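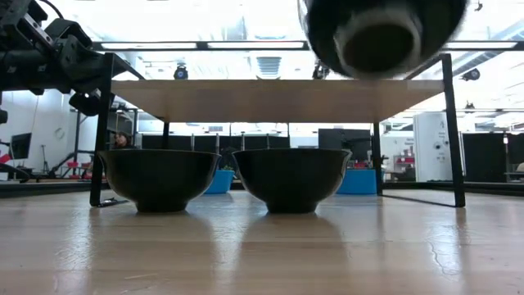 November 2025

Branch hours page, holiday closures. Notes for me and for Rasha when she takes over the second half.

Started from last year's spreadsheet. It has 28 branches on it and three of those have closed for good, so I struck them out before doing anything else. Girnatley is still listed under its old address. The phone number is right, the street is wrong. Corrected in the sheet, not yet on the site.

Sources used, in order of trust: the notice the bank sends out itself, then the branch page, then whatever is taped to the door. Where the first two disagree I have gone with the notice and put a D in column F. There are 13 Ds so far. Most are small, a closing time of 3.30 against 4.00. The one that matters is Havlíček, where the notice says closed both days and the branch page says open on the first morning for counter service only. Rang them twice, no answer either time. Leen Masri has a contact there and will try.

Fisov have changed how they write their hours. They used to give one line per branch. Now it is one line per service, so the counter, the safe deposit room and the business desk each have their own times. Our page only has room for one opening time and one closing time. I have put the counter hours in and added a note underneath saying other services may differ. Rasha wants a second table. I think that makes the page too long on a phone, but she can mock one up and we'll look at it together.

Herker: all branches shut, cash machines stay on. Their notice says transfers sent after noon on the last working day will be dealt with on the next working day. I copied that sentence as it stands. Last year we reworded it and got letters from people who took "next day" to mean the holiday itself.

Import problem. The hours file went in with 3132 rows, far too many. Spent most of the morning on it. The export writes a row for every branch, every date and every service, including dates with no change. Filtered on the "exception" flag and it came down to a sensible size. The flag is blank for the shopping centre branches, so those dropped out completely and I had to add them back by hand. All 12 are in now. Please check them against the notice before the page goes live, I was getting tired by the end.

Times are stored in the 24-hour form and shown in the 12-hour form. Midday came out as 12.00 am on the test page. Fixed in the template. The old PDF version still has it wrong and I haven't found where that one gets built.

Wording at the top of the page: "Hours may change at short notice. Please check with your branch before you travel." Kept from last time. Took out the line about queues.

Left to do:
Havlíček first morning, waiting on Leen
Girnatley address on the live site
shopping centre rows, second pair of eyes
PDF midday error
ask Fisov whether the business desk hours apply at the smaller branches

Rasha has the sheet from this afternoon. Column G is hers, please leave F alone until the Ds are cleared.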